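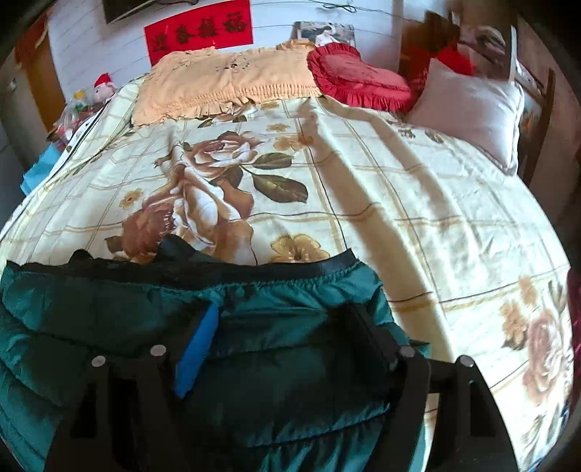
Blue pad against the green puffer, black elastic edge gathered between the fingers.

Search this site Enter keywords Go

Gripper gallery: soft goods, bedroom set

We have been told since May that the Wetitz hand-held gripper is the one to standardise on. Tavion Kasprzak wants a decision, the Wakelska people want an order, and I wanted to see the thing handle a puffer jacket before anybody signed for 52 of them. Most of the footage that gets passed around shows mugs and sponges. I have no quarrel with mugs, but our work is laundry, coats and bedding, and a gripper that's lovely on a mug can be useless on slippery nylon.

So the jacket is the test piece on this page. It has a glossy shell, padded channels and an elastic edge that bunches up, all of which I'd call a fair sample of what's in an ordinary closet. The quilt under it is patterned and the sunlight falls across it in bands, and I'd like the vision side of the comparison judged on that sort of background as well. A grey bench under even light flatters every camera I've ever tried.

A few remarks on the first picture. The sales sheet makes a great deal of the pads. Fine, they're bright and easy to pick out against dark fabric, and I'll give them that much. What the sheet leaves out is how much of the lower view the fingers take up when you're working close. Njål Bakke says you get used to it. Njål also said that about the Thibodeaux controller, and I have 700 clips with the trigger offset wrong to show for it.

Grip on an elastic edge is the easy case in any event. There's a ridge to catch. I'd like to see the same fingers asked to take one layer of shell from the middle of a padded channel — no hem, no seam, no flap — and do it 8 times running with the same operator. Until somebody shows me that, I'm treating "handles all garments" as advertising.

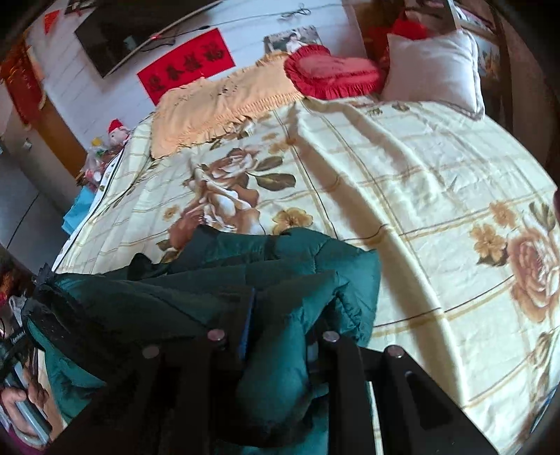
Wide view with the jacket spread over the near side of the bed. Hand on the grey handle, lower left.

The wide lens is the part I expected to dislike and mostly don't. You get the bed, the pillows and the wall up to the television in one go, and the price is the bending toward the edges, which you can see in the TV itself. Whether the Wumora software straightens that out as well as they claim is a separate argument. My own attempt took roughly 2 hours and I wasn't impressed.

My vote for now is to hold the order and borrow a second unit. Tavion disagrees, and his notes will go up under the controller gallery when he's written them.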